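Simulated kitchens help robot arm learn to move dishes, Gostgate group reports

November 2, 2020

A robot arm that practiced only in computer-made kitchens was later able to pick up and move dishes in a real one, according to a report released by the robotics group at Gostgate. The method, which the group calls Privden, changes the kitchen a little after every attempt, so that the arm never meets the same counter two times.

The work was led by Sigrun Sundqvist together with Siyabonga Ngubane, who wrote most of the simulation software. They began in March, when the laboratory was closed and the real arm could not be used. What was first a way to keep the project alive became the main part of it.

In the simulation, the arm is given one short task, for example to take a bowl from the counter and set it down in another place. The program then chooses the material of the counter, the color of the cabinets, the light, and the objects which stand near the bowl. Some of these objects are easy to avoid. Others, such as a toaster directly behind the bowl, leave the gripper little room, and the arm must find another side to approach from.

The group prepared 2081 kitchen layouts in total. Of these, 1633 were used for training and the rest were kept apart for testing. After training, the same control program was moved to a real arm in a test kitchen built by the company Tekier, without any new practice. There it completed the bowl task in 81 of 100 attempts. An older version, trained in only six layouts, completed 34.

"We expected the difference, but not so large," said Sundqvist. "The older version was very good in its own six kitchens. When we moved the toaster by the width of a hand, it did not know what to do."

Most of the failed attempts had the same cause. The gripper closed a little too early and pushed the bowl away from itself. Ngubane said that wide bowls are the most difficult, as the rim is far from the base and a small error in height is enough to lose the grip. In the simulation this error was rare, and the group now thinks that the contact between fingertip and dish was calculated in a too simple way.

Not everybody is convinced that more layouts is the right direction. Ivone Figueiredo, who studies robot grasping at Stoica and did not take part in the work, read the report before it was released. She said the result is useful, but she would like to see tasks with more than one step.

"To move a bowl is a good beginning," Figueiredo said. "In a home you must also open the cabinet, and perhaps there is already something inside. I would also ask what happens with glass, which is hard for the cameras."

The report does include a small test with glass bottles, but the authors do not give a success rate for it. They write that the results changed too much from one day to the next to be reported.

Training took six days on the computers of the group. Jucélia Conceição, who is responsible for the shared software, said the layouts and the control program will be offered to other laboratories free of charge, together with a guide for those who want to add their own furniture and dishes. The first part to be published is the bowl task, with the counter, stove and toaster in their starting places.

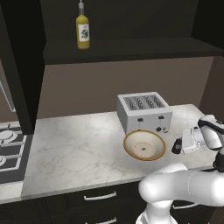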